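Open Day at the Osis Paper Mill

The Osis mill has been making paper on the same bend of the river since 1829, and once a year, in August, it lets the public in to see how. I arrived at nine in the morning with a cheese roll and low expectations. The roll was gone by the parking lot.

Our guide was Ekua Dramani, who has a voice built for standing next to machinery. She led us past the old drying loft, up 3 flights of iron stairs, and asked us to keep our hands off the felt. A man in a sun hat touched the felt.

The loft is the best part. It has shutters on both sides, a floor that dips toward the river, and a smell somewhere between wet dog and library. Cotton sheets used to hang up here for days, and the weather decided when they were done. I have worked for managers like that.

Downstairs is the modern half, all hairnets and yellow lines on the floor. I asked Cristian Cabrera, on the sizing line, whether he used the mill's paper at home. He said he mostly texts.
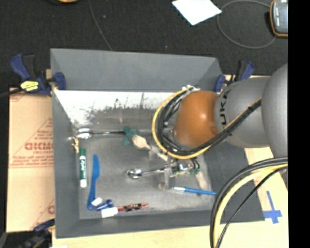 Lunch, and the Gift Shop

The canteen served lentil soup and 2 kinds of cake, one of which had run out before we sat down. Wilmer Chávez, a retired bookbinder on his fourth visit, explained grain direction to me using a napkin. I now fold napkins correctly and have no one to tell.

The shop sells seconds by weight. I bought a heap of cream writing paper with deckle edges, enough for every letter I have been meaning to write since college, plus a pencil. Parking is free if you keep your ticket. I hadn't kept my ticket.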